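Date: 27 Jul 2026
From: Hartmut Ostermann
To: Gandside automation list
Subject: Re: [gandside-auto] Spares and cabling for the second table

Grecu wrote:

> We have the arms approved but I can't find a line for spares in the
> draft. Is that on purpose? Last year we ran out of fingers in the
> second month and had to wait on an order. Also, does anyone have a
> firm number for cable management? The draft says "misc." and purchasing
> will send that back.
>
> One more thing. Do we need a cart for the second table or can we share?

Not on purpose. The spares line was in my first version and got dropped when I merged the two sheets. I have put it back.

For fingers I have us down for 15 sets across both tables. I would go higher, but Rirkovance only holds the quote for the quantity we asked for, and a new quote means starting over with purchasing. The 15 sets are for the black grippers only. For the white ones I have asked Judenura whether they sell the finger parts separately from the body. If they don't, I will put one complete gripper in the plan as a spare and we leave it in the cabinet.

Please stop throwing out worn fingers before somebody has looked at them. Scratches and pale edges on the outside are fine. What matters is the inner face and whether the linkage moves without play. If both are good the set goes back on the arm.

On cabling, I agree that "misc." won't pass. I split it into three lines: gripper cables, connectors, and ties and sleeves. The gripper cables are the expensive part, and I have 900 for them. That covers one replacement per arm plus two in the drawer. Ties and sleeves come to 70 and I don't expect any argument over that. 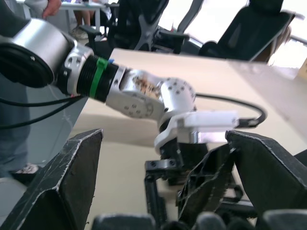 The length of the gripper cable is still open. The standard one leaves a wide loop when the arm is folded in close, and a loop like that can catch on whatever is working next to it. The shorter one saves the loop but I don't know if it reaches with the wrist turned all the way. I would like to order one short cable first and try it before we commit the whole line. If someone at the Gandside end has already tried it, please tell me the length and where you tied it down.

I also want the connector at the gripper to be a stock item. When one fails we lose the arm until a new one comes, and the lead time on the quote is 7 weeks. Two on the shelf is enough.

As for the cart, we can share. The laptop and hand tools already move between tables and I can't justify a second cart this year. What I would ask for is a second set of hex keys and a torque driver, kept at the table and not in the cart. The wrist screws get checked more often than anything else we have, and people walk across the room for the driver every time. I put both under small tools.

Things still missing from the draft:

- shipping from Rirkovance (they quote it separately)
- a yes or no from Judenura on finger parts
- the short cable, as its own line
- who signs for the second table

I can take the first two. Grecu, could you find out who signs? The form has your name on it for the first table, and I don't know if that carries over.

The draft has to be with purchasing by the end of July — if you want a change, send me the line and the amount, and I will enter it. Please don't edit the sheet directly. We had two versions of it last time and I would like to avoid sorting that out again.

Hartmut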